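FOR IMMEDIATE RELEASE
3 September 2018

Watkins Laundry Opens Its Second Shop, in Erier

I've been washing other people's towels in Skavton since the days when I had one machine and a folding chair, so forgive me if I get a little excited here. Watkins Laundry is opening a second shop, on Gedel Street in Erier, and the doors are open today! 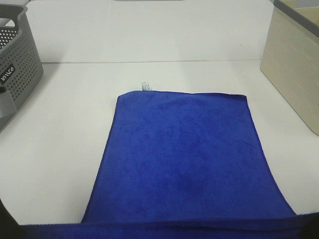
What we do there

Wash, dry and fold, same as in Skavton. Drop your bag off before ten and you can pick it up after work. We also take on salons, gyms and small inns – our Skavton shop now handles over 800 towels a week, and I still like folding them myself when I get the chance.
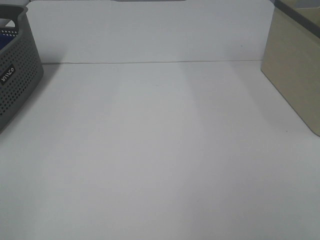
The Erier space used to be a shoe store, and I signed the lease in April. It took all summer to get the plumbing right (don't ask me about drains), but the big front window was worth the wait.

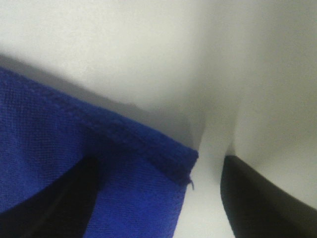 Mending is new for us, and I'm really happy about it. Customers kept asking, so from now on we'll fix small stuff while your laundry is in. A loose thread hanging at the corner of a blue cloth, right where the hem ends, is just the kind of job I mean. Buttons and pillowcase seams are fine too. Zippers will have to wait until I find someone with more patience than me.

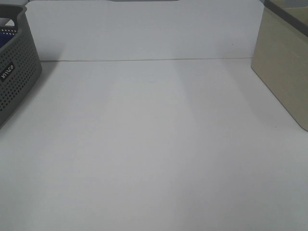 Opening week runs through Saturday, and your first bag is 4 dollars off at the Erier shop. I'm fussy about folding space, so give me a clear white tabletop with a basket at one end and a storage box at the other and I'm a happy woman. Come by and say hello!

Watkins Laundry, 1331 Gedel Street, Erier
Press and customer questions: extension 3103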